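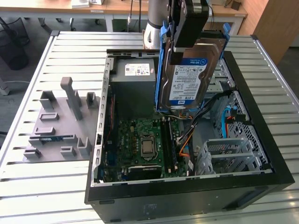 Do I get the drive with it or just the blue plastic, because the old listing didn't say and I ended up with two drives and nothing to put them in - a customer left that under the last version of this page. Fair enough. Just the plastic. Unless you pick the option with a drive, see below.

Rebane Drive Caddy, 3.5 inch, Blue
£2 each inc VAT
In stock, Skandirholm warehouse
Sold singly. Condition: used, cleaned, checked

Quantity: 1
Add to basket

Slide-in caddy for one 3.5 inch hard drive. Wraps round the sides of the drive, goes into the drive bay of the tower, clicks. No screws, no screwdriver. For when the old one is cracked, or lost, or you've bought a second-hand tower and somebody kept the caddies (happens a lot, we get the emails).

900 in the current batch. All came out of towers we've broken for parts. Some light marks on the plastic, pin scuffs, the odd bit of old sticker we couldn't shift. No cracks, no missing tabs. If a tab's gone it goes in the recycling.

OPTIONS

Caddy only - £2
Caddy with used 1TB drive, fitted - £18
Caddy with used 2TB drive, fitted - ask, stock comes and goes

Drives with the fitted option are whatever make is on the shelf that day. WD Blue, like the one in the photo, turns up but please don't order expecting a particular label. All 3.5 inch SATA. All wiped and tested before they go in the caddy, test printout in the box. If you need a specific make put it in the order notes and we'll say yes or no before we charge you.

WILL IT FIT

Fits Ladano desktop towers with the side-loading bay, and Nomix towers of the same pattern. Not the slim Ladano desktops, they have a flat tray that looks similar in pictures and isn't. Not the small Nomix cube either.

Check before ordering:

Side panel off. Find the metal drive cage. Look at the slot, there should be a rail either side and a notch for the tab to catch in. If you've still got one caddy left in the machine pull it out and look underneath for the Rebane mark, moulded in, hard to read, try it under a lamp. If your caddy is green or grey it may well be the same shape. Colour changed over the years, fit didn't. Purple is a different one. Don't ask us why, just don't buy this for a purple one.

Not sure? Send a picture of the cage with the side off. Phone picture is fine. We answer those quickest in the morning, before the courier comes.

Servers - no. Hot-swap bays - no. These have no handle, no latch and no light, it's a plain caddy for inside a desktop.

FITTING

You've probably done this. If not:

1. Shut down, switch off at the wall, pull the mains lead out. Everything else out too, monitor, USB, network.

2. Lay the tower on its side on a table, open side up. Much easier than crouching on the carpet with a torch. Tablecloth or a bit of cardboard if you like the table.

3. Side panel off. Touch bare metal on the case.

4. Old drive out if there is one. Data cable and power cable off first, pull on the plug and not on the wire. Squeeze the tabs, lift the caddy out.

5. New drive into the caddy. Flex the caddy open slightly, get the pins on one side into the screw holes along the edge of the drive, then the other side. Should sit flat. If it bows one pin has missed its hole. Connectors go to the end where your cables are, have a look before you push the whole lot in.

6. Caddy into the cage. Straight down the rails. Goes in with your thumbs. If it wants a hammer it's in the wrong way round.

7. Click. Give it a gentle tug. Then cables back on, data and power.

8. Loose cables tucked away from fans before the panel goes back. Worth a minute. A cable just touching a fan blade makes a noise like a card in bicycle spokes and you will think the new drive is dead.

Panel on, mains in, switch on. Brand new drive won't show up in your files until it's been set up in the disk tool on your computer. That's the commonest returns query we get and it's hardly ever the caddy!

CABLES

Not included. People ask every week so: caddy only means caddy only. If you're adding a second drive and not swapping one you need a SATA data cable, a spare socket on the board to put it in, and a spare power plug coming off the power supply. Look for all three before you order. Colour of the data cable makes no difference at all - orange, blue, black, whatever was in the box at the factory. Length does matter, so run a bit of string from the bay to the socket and leave some slack.

We sell data cables, straight and right-angled ends. Right-angled is better where the cage sits close to the side panel, but check which way the angle goes, there's two sorts and the wrong one blocks the socket next door. Separate page.

SPEC

Maker: Rebane
Type: tool-free caddy
Takes: one 3.5 inch drive, standard height
Colour: blue
Material: plastic, metal pins
Screws: none needed
Supplied: caddy, nothing else
Drive: only if you chose the drive option
Condition: used

2.5 inch drives and SSDs

Won't hold one by itself. The pins don't reach. You want a 2.5 to 3.5 adaptor bracket, screw the small drive to that, then the bracket goes in the caddy like a normal drive would. Get a bracket with holes down the sides in the usual places, the cheap ones with holes only in the bottom won't grip. We have the Nomix one on the brackets page and it fits, tried it ourselves on the bench. Some people use tape. An SSD weighs nothing so it probably comes to no harm, but we're not selling you tape.

WHAT WE CHECK

Each caddy gets washed in warm soapy water and left to dry overnight on racks. Then by hand: all pins there, both tabs spring back, no white stress lines at the corners. Dummy drive goes in, caddy goes in a test cage, clicks or it doesn't. The ones that don't click get scrapped.

Stress lines are the thing to look at on your own old ones by the way. Plastic goes pale where it's been bent too far, and it will snap there sooner or later, usually with the drive in your other hand. If yours are going pale order a spare with whatever else you're having, postage is the same.

POSTAGE

Caddies on their own go in a padded envelope up to four, small box after that. Drives always in a box with foam. We don't put drives in envelopes even if you ask nicely to save the postage.

Orders in before 2pm go the same day, working days. Collection from the Skandirholm counter is free, bring the order number, ring the bell twice as the counter is at the front and everyone is at the back. Parking round the side.

RETURNS

90 days on caddies and drives both. Doesn't fit, doesn't click, changed your mind, all fine, send it back. Caddies: any condition as long as you haven't cut it down to fit something else. (Yes people do that. With a bread knife in one case by the look of the edge.) Drives: please pack them the way we packed them to you. Bubble wrap round a bare drive and dropped in a carrier bag isn't packing.

Wipe your drive before returning if you can. We wipe everything again this end regardless.

Faulty drives we pay the return postage. Wrong part orderd, you pay it, but ask first, if the page was unclear we'll usually sort something out.

COMMENTS ON THIS ITEM

Got these for three old Ladanos at the village hall. Two fitted first time, third turned out to be the slim model. Refund came through quickly. Would have helped if the slim warning was higher up the page.

Reply from shop: moved it up, thanks.

Bit scuffed but so is the computer. Clicks in nicely.

Does it stop the rattle? My tower buzzes when the drive's busy.

Reply from shop: sometimes. If the old caddy has a pin missing then yes, a good one usually quietens it. If the buzz is the side panel, no. Press your hand flat on the panel while it's buzzing and see if it stops.

Ordered with the 1TB drive for my dad's machine, came already in the caddy so all I had to do was slide it in and put the two plugs on. He's got it full of steam train videos already.

Instructions say the connectors go where the cables are, mine go in facing the back of the cage and I can't get my hand in.

Reply from shop: some cages turn or unclip. Look for a lever or a thumb screw at the bottom. If neither, plug the cables on first and then slide the caddy down, leave yourself enough slack.

Blue doesn't match my green one.

Reply from shop: no.

ALSO LOOKED AT

Nomix 2.5 to 3.5 adaptor bracket
SATA data cable, straight
SATA data cable, right-angled
Ladano side panel, used, black
Ladano slim tray (the flat one)
Rubber feet, bag

Trade and schools: price drops on larger quantities, email with how many and which tower. Next lot of caddies due in May, mostly green. Green will have its own page when they're washed.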